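From: Viorica Manole
To: pollus-manip list
Date: Wednesday, April 29, 2026
Subject: Re: [pollus-manip] Kiani filter, thin objects, is it throwing out the good ones?

Quick one between meetings, sorry for the fragments. Asif asked a bunch of things, going through in order and then the part I really wanted to write about, the relabeling.

> On Tuesday Asif Gondal wrote:
>
> Hi all,
>
> I ran the Kiani filter over the whole chopstick set last night with the
> default settings. 2424 episodes in, 1964 out. That seems like a lot to
> lose for a task where the operators say they hardly ever fumble. On the
> cup and bowl sets we lose next to nothing.
>
> I opened a handful of the rejects and most of them look fine to me.
> Clean grasp, clean place. A few are real failures but I would not have
> thrown away the rest.
>
> Questions:
> 1. Is the filter using jaw width only, or jaw width plus image?
> 2. Has anyone looked at what happens when the object is so thin that the
> pads look almost shut?
> 3. Can we train Pollus on the unfiltered set in the meantime? I have
> a slot on the Mollton machines and don't want to waste it.
>
> Thanks,
> Asif

1. Width only. The image branch is in the repo but switched off, it was slow and on cups it bought us nothing. So the filter sees a width trace per hand, a pose trace per hand, and that's it. It marks a grasp when the width stops changing above the "empty close" threshold, and if a hand closes and never gets a grasp mark, episode goes in the bin.

2. Yes, and you have basically found the bug. Empty close threshold was tuned on cups. A chopstick held near the tip is thinner than the threshold, held near the thick end it's over. So same motion, same result, one kept and one binned depending on where along the stick the operator grabbed. Which is awful, because the kept ones are all thick end grasps and Pollus then learns to only go for the thick end. When the sticks are in the holder thick end up it doesnt matter much. When they're lying on the cloth it does.

Kitchen setup for anyone who hasn't seen it, the flowered cloth table:
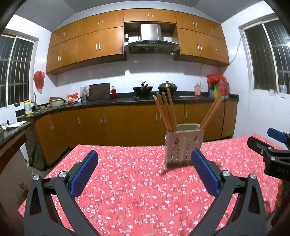
Holder on the table, chopsticks in both compartments, jaws open in front of it.

Look at how the sticks lean over each other in there. Fan out one way on the left, steep the other way on the right. The operator picks a path in between neighbors and the final closing move is short, so the width trace has hardly any shape to it. On a cup you get a nice long ramp and then a flat. With these you get a little step and a flat very close to zero, and the pads squish on top of that. Soft pads plus thin stick = the measured width is mostly pad.

I tried just lowering the threshold first. Bad idea. Lets real empty closes through, and those are poison for training (the policy learns to close on air and carry on happily). Tried it at three settings, none good, dropped it.

What works better: forget the absolute width. For each hand, take the fully closed width from the start-of-session calibration squeeze, then look at the difference from that, per session, per hand. Pads wear, and left and right are not the same gripper even if they look it. After that a chopstick grasp is a small but steady offset. Then a second check, offset has to hold for at least 700 ms while the hand moves. An empty close doesn't hold an offset, it settles to the closed value and stays there.
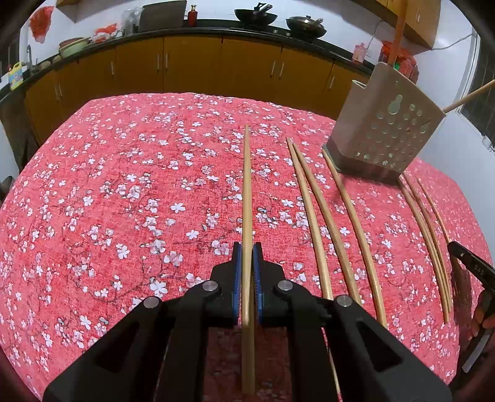
Single stick between the pads, others lying on the cloth.

This kind of grasp is the one the old filter is worst at. Tip pointing away, thick end down between the arms. Pads up against both sides of the stick, so from the camera it's dead obvious to a person, and on the width trace it's next to nothing. Also the reason I'd like the image branch back at some point, at least as a tie breaker. A cheap crop right between the pads would probaly do it.

Second hand is a separate headache. The filter wants a grasp from any hand that closes, and people do close the other hand a bit without grasping, nudging a stick or steadying the holder. Those episodes were getting binned for a grasp that was never supposed to happen. New version only demands a grasp mark from the hand that does the lifting, decided from the pose trace. Crude. If someone has a nicer rule please shout.

Checked by hand: I labeled 521 episodes myself, picked at random from the full set, kept ones and rejects mixed, not looking at the filter output until done. The per-session version agrees with me clearly more often than the default does, and most of what's left is two handed stuff where I wasn't sure of my own label either. Will post the table once I've cleaned up the sheet, it's a mess of abbreviations right now. Please don't quote any of this outside the list yet, one kitchen, one task.

3. Asif, please don't train on the unfiltered set, or if you do call it a baseline and keep it away from the main checkpoints folder. Use the slot for the default-filtered 1964 instead. We need that run anyway to compare against and it's ready to go. Config is the same one as the Hirum run, just change the data path and turn off the random crop, the crop cuts off the stick tips in some views.

Still open:

- calibration squeeze is missing in a few early sessions. Could fall back to the minimum width seen in the session but then one hard squeeze on a bare pad sets the zero for everything. Don't love it.
- where along the stick the grasp is. We don't log it. Would need it to prove the thick end bias properly instead of me waving my arms.
- slip. If the stick rotates in the pads while being carried the offset barely moves, so the filter calls it a good grasp. Maybe fine, maybe not, depends what you do with it after.
- does any of this carry over to spoons. Handle is thin, bowl isn't. Haven't tried.

Branch is kiani-offset, no tests yet, it runs though. Needs the session file next to the episodes or it crashes with a pretty useless message, will fix. Would like this merged well before the July collection so we're not refiltering everything a third time.

Asif can you send me the ids of the rejects you opened? Want to see if any are in my labeled set and whether we agree.

Have to run,
Viorica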